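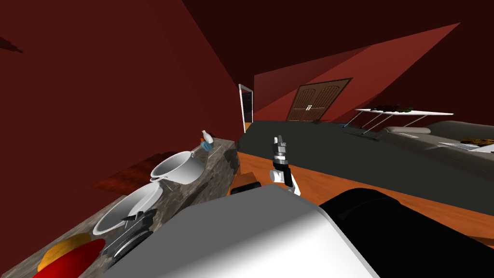 Undside's practice kitchen in simulation, with the granite counter on the left.

Those of you who came by the shared workshop in January will remember that Undside was mostly a pile of brackets and a long shopping list. Well, it has been a busy stretch at the back bench (and a fairly sleepless one for Miklós Katona, who wrote most of the arm code), and our two-armed home helper now has a whole red-walled room to practice in before we let it anywhere near the real workshop kitchen.

The room was Magdolna Veres's idea, and she built it over a good many evenings. She wanted somewhere that felt lived in, so there's a couch, a big double door and a counter with a few things left on top, much like our own counter after a potluck! The job we care about first is simple enough to say: reach the counter, pick up a bowl, put it down again somewhere sensible. Getting two arms to agree on it is another matter, and I have lost count of the cups of tea that went into that conversation.

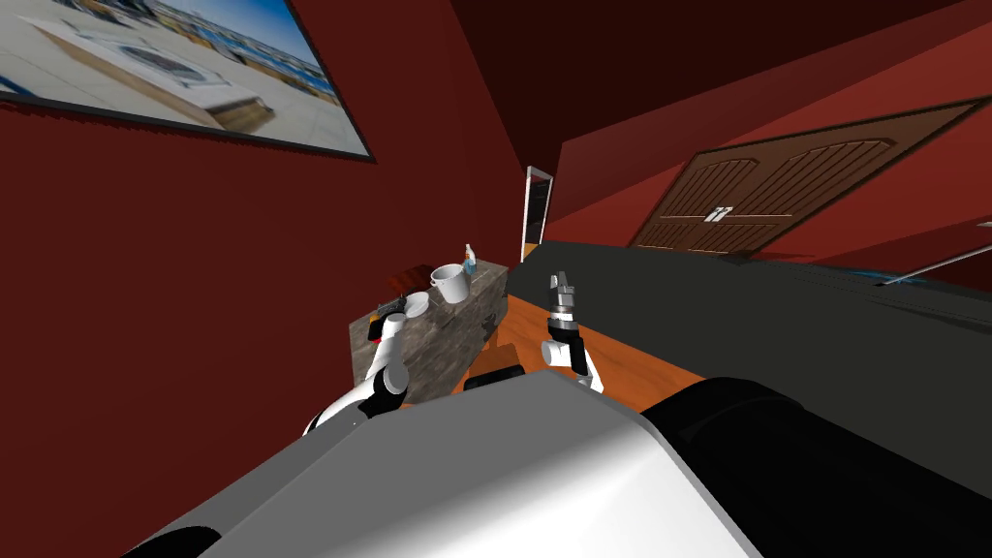

Right now we're working on how the arms wait before a reach. Miklós likes the grippers up and well apart, while Ilona Takács would prefer them tucked in closer to the body, and they have been very politely going back and forth about it. So far we've logged 997 practice runs, 219 of them with Ilona's version, and both camps have found something to be pleased about. The wrist parts for the real machine are still being printed in the meantime, and we're 2 spools of gray short, so if you have any sitting at home, please bring them along.

Malte Görtz keeps the bench open until 9 in the evening and is always glad of company, whether you code, solder or just like to watch. Ask him for the Undside folder.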